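The Fruit Problem

The robotics club at Parncombe has a poster by the door that says its members are building the future of work. I have read many posters like it. So I asked the students what their robot would be doing by the end of the afternoon, and the answer was: picking up citrus.

It is a fair answer, and a more modest one than the poster. The club runs an arm on secondhand parts and a control program the students named Tevisus. The goal for the term is 1000 logged attempts at grasping, each one tagged by a student as a success or a failure. When I visited they had 284.

Jong-dae Baek, a junior, handles most of the tagging. He told me that fruit was his idea, after the club spent its first month on foam blocks and got very good at foam blocks. "Everybody's robot can pick up a cube," he said. "You put that in a video and people clap." Fruit is rounder and lumpier, and a grip that suits one piece may be wrong for the next.

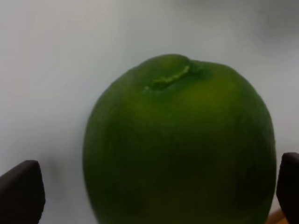
What the numbers leave out

I like Baek, and I liked his spreadsheet less. A grasp goes down as a success if the fruit leaves the table for eight seconds. There is no column for whether it was squeezed, or whether a student nudged it into a friendlier spot beforehand. I asked how often that happens. There was some looking at shoes.

Their adviser, Anselmo Valcárcel, did not look at his shoes. He used to fix packing machinery and has little patience for demos. "I tell them a score is a score on our table," he said. "Move the lamp and we start over." He would like a second table, a different lamp and a student whose only job is to make trouble. The club has money for the lamp.

Changing the layout is supposed to be part of the routine. A lime might have a lemon for company on the pale tabletop, and the gripper has to come down on the right one. In theory the students shuffle things between runs. In practice, late in the day, things tend to go back where they were before, and a program that has seen the same arrangement 100 times may be learning the arrangement. 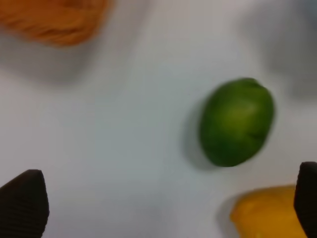
Will any of this matter outside the club?

Probably less than the poster claims. The students will take the arm to the Wumell meet in November, where the judges choose the objects, and Valcárcel expects the score to drop hard. He seems to be looking forward to it. Baek is not, though he has started adding a column for nudges.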